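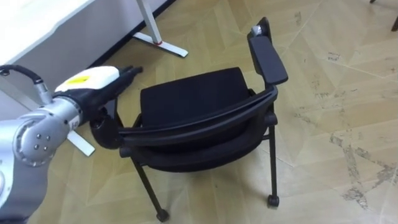 Page last changed: December 2020

Cleaning, Checking and Putting Away Flip-Seat Rolling Chairs

These instructions are for office chairs on casters with a seat that folds up against the back, sometimes sold as nesting chairs or training room chairs. Most of it works for any rolling chair with arms. Skip the parts about the seat hinge if yours doesn't have one.

A chair that gets pushed in and out every day needs this once or twice a year. If you have pets or long hair in the house, look at the wheels more often than that.

What you need

A vacuum with a brush attachment and a crevice tool
Two cloths, one damp and one dry
Dish soap and warm water
An old toothbrush
A seam ripper or small pointed scissors
Tweezers
A hex key set and a Phillips screwdriver
Dry silicone spray (not cooking oil, not WD-40)
An old towel or a piece of cardboard for the floor

Allow 24 minutes for the first chair. The next ones go faster.

Step 1. Clear a spot on the floor

Roll the chair away from the desk until you can walk all the way around it. Sweep or vacuum the floor where you'll be working. On parquet or anything that looks like parquet, grit under a caster will leave a line in the finish, and you may not notice until the light comes in low.

When you move the chair, hold it by the rail or frame of the back. Don't pull it by an armrest pad. The pads are usually held from underneath by two short screws, and pulling sideways on them is how they come loose.

Step 2. Vacuum the seat and the back

Do the seat first, with the seat down. Use the brush on the top of the cushion and the crevice tool along the seam. Most of the dirt on a padded seat is at the back edge, under the backrest, where crumbs slide and stay.

For a mesh back, vacuum from both sides with the brush and go lightly. If the mesh looks gray after that, wipe it with a cloth wrung out in soapy water, then again with plain water. A black fabric cushion shows soap marks when it dries, so use very little soap and go over the whole seat instead of one spot.

Let it dry with the seat down. Overnight is best.

Step 3. Clean the armrests

Wipe the pads with the soapy cloth, then the dry one. Use the toothbrush where the pad meets the arm. If the pads feel sticky even after washing, the surface is breaking down and cleaning won't fix it. Replacement pads are sold by hole spacing, so measure from the center of one screw hole to the center of the other before you order. I put a set from Arnell on one of mine and had to use the old screws, as the ones in the bag were too long.

Push each armrest sideways with your palm. A little give is normal. A click means a loose screw, and you can tighten it in Step 5 while the chair is over.

Step 4. Try the seat hinge

Stand behind the chair, hold the back with one hand and lift the front edge of the seat with the other. It should come up smoothly and stay up without help. On some models it only stays if you push it past a stop, and on others there is a lever or a button under the seat.

Lower it again slowly. Keep your fingers away from the sides of the seat near the hinge - there is a pinch point there on every one of these I have handled.

If the hinge squeaks, put one short burst of silicone spray on each pivot, fold the seat up and down a few times and wipe off what drips. Cover the cushion with a cloth before you spray. If the seat drops on its own, look for a missing washer or a bolt that has backed out. Don't sit on it until you've found out which.

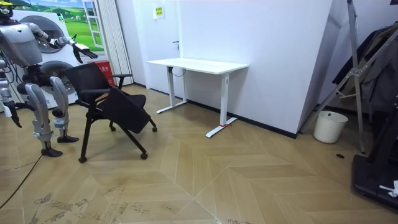
Folding the seat up also gets you to the underside without turning the chair over, and that's enough for a quick look at the bolts. For the wheels it is still easier to lay the chair down.

Step 5. Turn the chair over and tighten everything

Put the towel or cardboard down. Fold the seat up, take the chair by the back and the frame, and lay it on its back. These chairs are lighter than a regular desk chair with a gas lift, but they are awkward. Get a second person if you have a bad shoulder.

Go over the bolts in this order:

1. The ones that join the back to the frame
2. The ones at the seat hinge
3. The armrest screws
4. Any crossbar between the legs

Turn each one until it is snug and stop. Hinge bolts should be a bit less tight than the rest so the seat can still move. If a bolt keeps coming loose, take it out, put a drop of removable thread locker on it and put it back.

Step 6. Clean the casters

Spin each wheel with a finger. A clean one keeps going for a moment. One that stops right away has hair or thread around the axle.

Cut the hair with the seam ripper, working along the axle and away from your other hand, and pull it out with the tweezers. It comes out in short tight rings. If you can't reach it, pull the caster off the leg. Stem casters come straight out with a firm tug, and sometimes need a flat screwdriver behind them to get started. Threaded ones unscrew.

Wipe the wheels with the damp cloth and feel around the rim for anything stuck in it. Staples are common.

If a wheel has a flat spot or a crack, replace all four. One new wheel next to three worn ones makes the chair rock. For hard floors get the soft tread kind. The Moltis ones I use came with the common 7/16 inch stem, but measure yours first, some older frames take a different size.

Step 7. Stand it up and test it

Set the chair on its wheels and roll it a few feet each way. Lower the seat and press on it with both hands before you sit down. Sit, lean back, and shift from side to side. Anything you hear now is most likely a bolt you missed at the back.

Putting the chairs away

With the seat up, a chair takes up much less depth, and two or more of the same model can usually be pushed into each other from behind. Different models mostly won't nest, even if they look close.

Leave the walkway 24 inches clear at least. Keep the chairs off the front of anything with a door that swings out, such as a washer or a dryer, and away from long window blinds, which catch in the casters and bend at the bottom.

Don't hang coats or bags on a chair that has its seat up. The weight is all on one side and it will roll.

Chairs that will sit for more than a month should have a sheet over them. Dust in mesh is a nuisance to get out. Put the seats down for a day before you use them again if the cushions have been pressed against another chair.

Questions about a part I haven't covered can go in the comment box. Please include the model number, which is normally on a sticker under the seat.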